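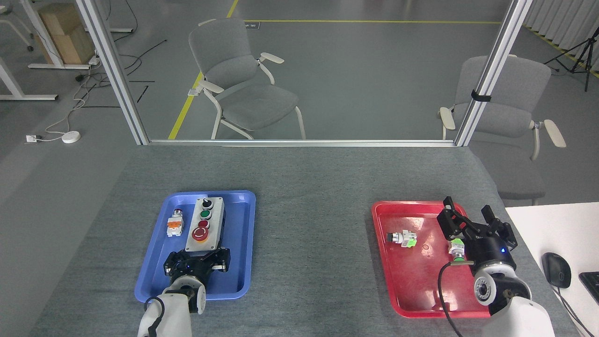

Two arms, two trays: the push button bench at the Munteanu open day

Workshop tips I pinched from a robot

25/08/2019

I went along to the Munteanu open day last week expecting a free sausage and a bit of a stickybeak, and came home with a page and a half of notes for my own shed. Funny how that goes. They had machines doing all sorts, but the one I kept wandering back to was a bench with a pair of white robot arms working over a blue tray and a red tray, with a little grey control box and some loose push buttons to handle. I must have stood there through three or four rounds of the demonstration. My tea went cold.

Now, I fix lamps, mixers, the odd bandsaw switch, and I've been doing it at the same messy bench for years. I don't need a robot (and at what they cost, I won't be getting one!). But whoever set that bench up had clearly thought about where things go, and most of it costs next to nothing to copy. So, in no particular order.

Put a tray under everything

This was the big one for me. The parts sat in shallow trays with a raised rim, and nothing was loose on the table itself. I've lost more grub screws to the floor than I care to admit. On the way home I stopped at the kitchen shop and bought two plastic serving trays, and I haven't crawled under the bench since. Get ones with rounded corners if you can, they're much easier to wipe out and sawdust doesn't pack into them.

If the tray slides about, cut a piece of rubbery shelf liner to fit underneath.

Use two colours

One tray blue, one tray red. At home I've made blue the job I'm working on and red the spares and bits I've taken off. That's my system, I didn't ask what theirs was. It sounds fussy until the phone rings halfway through and you come back with no clue which switch was the dud one. My daughter has pinched the idea for her sewing, blue for pieces to be pinned and red for pieces to be pressed.

Dull dark tops are easier on the eyes

The table was covered in something dark grey with a slight texture. My bench is varnished pine and under the fluoro tube it glares like anything. I had an offcut of charcoal vinyl flooring in the garage, so I stuck that down with double-sided carpet tape. Pale plastic parts show up beautifully on it now. Black screws are worse, I'll grant you, so they go straight in a white saucer.

Trim it with a sharp knife against a steel rule, and do it in several light passes. Don't lean on it. I leaned on it, and there's a wobble along the front edge that I now have to look at forever.

Stop button at the bottom, big and red

The control box had its knob at the top, then a green button, then a small red one, and a great fat red mushroom of an emergency stop down the bottom on a yellow ring. You could find that one with your elbow. I came home and looked at my drill press, where the switch is tucked round the side behind the belt cover, and felt a bit sick about it.

I've since paid 320 dollars to have a proper stop switch put on the drill press and another on the table saw, both done by a licensed electrician. Please don't go fiddling with mains wiring because you read a page about trays. What you can do yourself is clear a space around the switches you've already got. No calendars hanging over them, no apron on a hook in front. Then stand where you normally stand, switch the machine off at the wall, shut your eyes and reach for the stop. If you miss, something needs moving.

Mind your cords

I noticed the cables on the arms had a good bit of slack in them, hanging in a loop at the wrist, and it made me think about my soldering iron, which has been yanked off its stand by its own cord more than once. I put a cup hook in the shelf above and hung the cord over it with enough slack to reach both ends of the bench. Best 10 cents I ever spent. Keep it well clear of the hot end, obviously.

Same goes for the glue gun.

Tape the floor

There were yellow lines on the floor behind the bench and I asked one of the hosts about tape. She said in a shop the cheap stuff lifts in a month, and to clean the concrete with metho first and let it dry properly before you put anything down. I've taped a box around the table saw, and the grandkids know they don't cross it when Grandad's got his earmuffs on. So far so good. The dog takes no notice.

Keep the paperwork off to one side

They had a separate white surface at the end for the mouse and keyboard, so the computer gear wasn't in among the work. I'd been balancing my tablet on the vice to watch repair videos (yes, I know). There's now a little shelf on a bracket at the right-hand end, 210 mm deep, which holds the tablet, my glasses and a pencil. No cups of tea allowed on it. I've broken that rule already.

Go slowly with fiddly parts

My last one isn't much of a tip. Watching a machine line itself up on a part no bigger than a cotton reel was oddly calming, and it reminded me that I rush the small stuff. I've started laying each switch on its side in the tray and having a proper look at the back of it before I pick up a screwdriver. Which terminal has the blue wire, which one has the brown. I draw it on masking tape and stick that to the bench. It takes a minute or so and I've stopped putting things back together wrong, mostly.

If you want to go yourself, there's another open day in November. Parking is tight, so get there before 10. The sausages had run out by 12, and the coffee van only takes cards.

Next time I'll write up the drawer dividers, which I've been promising for ages, and there's a question in my inbox about getting silicone off a laminate benchtop that I haven't forgotten either.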